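Countertop

A countertop, also called a worktop or benchtop, is a raised, flat, horizontal surface built for work in a kitchen, bathroom, laundry room, workshop or shop. It is usually supported by cabinets and set at a height that suits a standing adult. The term covers the slab or sheet itself along with its front edge, and in some trades it also includes the strip of matching material that runs up the wall behind it, known as an upstand or backsplash.

Background

Before fitted kitchens became common, most food was prepared on a freestanding table. Cupboards, sinks and stoves were separate pieces, often of different heights. The continuous countertop came into wide use in the first half of the twentieth century, when kitchens began to be planned as a single run of cabinets and appliances. Early examples were made of wood, linoleum, tile or metal. Plastic laminate replaced many of these after the Second World War, as it was cheap, light and easy to wipe clean.

Natural stone

Stone countertops are cut from quarried blocks. The blocks are sawn into slabs, which are then ground, finished and cut to a template of the room. The main types are granite, marble, soapstone, slate and quartzite.

Granite is hard and resists scratches and heat. It has a grainy or speckled look and comes in a wide range of colors. Most granites are slightly porous and are treated with a sealer.

Marble is limestone that has been changed by heat and pressure underground. It is softer than granite and is made up mostly of calcite or dolomite. The veins that many buyers look for come from clay, iron oxides, graphite and other impurities that were present in the original rock. White marbles with gray veining are among the best known, and their pattern is widely copied in laminate, porcelain and engineered stone.
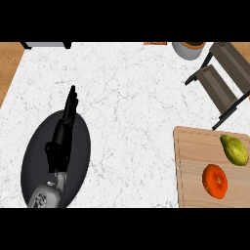

White marble countertop with fine gray veining (computer rendering).

Marble reacts with acids. Lemon juice, vinegar, wine and some bathroom cleaners leave dull spots called etches, which are changes in the surface of the stone and can't be removed by washing. A honed, or matte, finish shows etching less than a polished one. Bakers have long used marble for rolling pastry, as the stone feels cool and draws heat away from the dough.

Soapstone is soft but dense. It doesn't absorb liquids to any great extent and is not harmed by common acids, and for this reason it was often used in school laboratories. It is commonly rubbed with mineral oil to darken it evenly.

Manufactured materials

Engineered stone is made from crushed mineral, most often quartz, bound with resin and pressed into slabs. It needs no sealing, but the resin can be marked by hot pans. Cutting it releases fine silica dust, which causes serious lung disease when breathed in, and workshops are expected to use wet cutting and dust extraction.

Solid surface material is a blend of acrylic or polyester resin and mineral filler. Joints can be glued and sanded until they are hard to see, and light scratches can be sanded out. Laminate consists of printed paper and resin layers bonded to a board. It remains one of the lowest-cost choices - its weak points are the seams, where water can get in and swell the board beneath.

Wood, stainless steel, concrete and ceramic tile are also used. Stainless steel is standard in restaurant kitchens.

Dimensions and edges

In North America a base cabinet with its countertop normally stands 36 inches high. Stone slabs are commonly sold in thicknesses of 2 or 3 centimeters. Thinner slabs may be laid on a plywood backing and given a built-up edge so that they look heavier from the front. Common edge shapes include the eased edge, the bevel, the bullnose and the ogee.

Installation

Cabinets must be level before a stone top is set. Long runs are made in sections, and the seams are filled with tinted epoxy or polyester adhesive. Openings for sinks and cooktops leave narrow strips of stone at the front and back, and these are the places most likely to crack during transport. Slabs are carried on edge to reduce this risk.

Care

Stone is cleaned with water and a neutral soap. Abrasive powders can dull a polished finish. Sealers slow down staining but do not stop etching, and they wear off with use. A few drops of water left on the stone give a simple test - if the spot darkens, the sealer is due to be renewed.

See also: Backsplash, Butcher block, Dimension stone, Kitchen cabinet, Terrazzo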